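Blinds behind glass, and whether I was wrong about them

I have never trusted a glass partition. You pay for a wall, you get something that shows every fingerprint, and then you buy blinds so that it behaves like a wall after all. Rekha Kartha, who has the desk nearest ours, thinks I'm being a misery about it. She may be right. The room got its partition and its white blinds in May, and I said I'd give them a fair go before moaning in print.

The blinds came from Kolport, and the leaflet promised "calm, even light throughout the day". I don't know who writes these things. What I wanted to find out was whether you could stand near them without squinting.
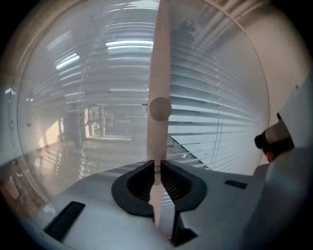

White slats, with the light catching some of the edges.

The light is better than I expected, I'll give them that. Mid-morning is fine. By four o'clock there's a stripy look to everything on my side of the room, and I end up tilting the slats until they're nearly shut, at which point I may as well be sitting behind plasterboard.

Then there is the dust. Thin slats mean a lot of slats, and each one has a top. Diane Lachance swears by an old sock worn over the hand. I tried it and mostly moved the dust to the floor. A barely damp cloth did the job, though it took me 98 minutes and I wasn't in a good mood at the end of it.

The bottom of the glass is my other gripe. It goes right down to the boards, so anything you sweep in that direction ends up along the edge.

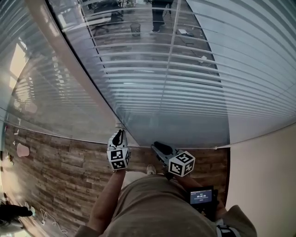 Wood floor, tall glass, blinds behind it.

I do like the floor. I was ready not to – I've seen plenty of planks that look lovely for a fortnight – but it hides crumbs and it doesn't make the place feel like a dentist's. Normand MacLeod wanted carpet for the noise. He has a point about the noise.
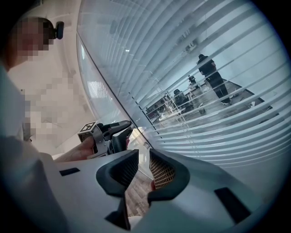
Can you clean slatted blinds without taking them down?
Close them flat, wipe from the top with a barely damp cloth, then turn them the other way and do the backs.

What I can't get used to is how much white there is. The blinds are white, the ceiling is white, and there was serious talk of white shelves until Rekha and I both objected. A ceiling with beams and panels in it does at least give you something to look at during a long phone call.
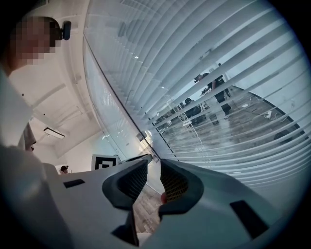 White overhead, beams and recessed panels included.

So would I choose the same again? The floor, yes. The ceiling I'd leave alone. The glass I still think is a daft thing to put in a room where people eat biscuits, and the bill was 3845 before anyone had hung a single blind. I've asked for a quote on heavier ones for the afternoon side, and Rekha has already told me she wants them in green.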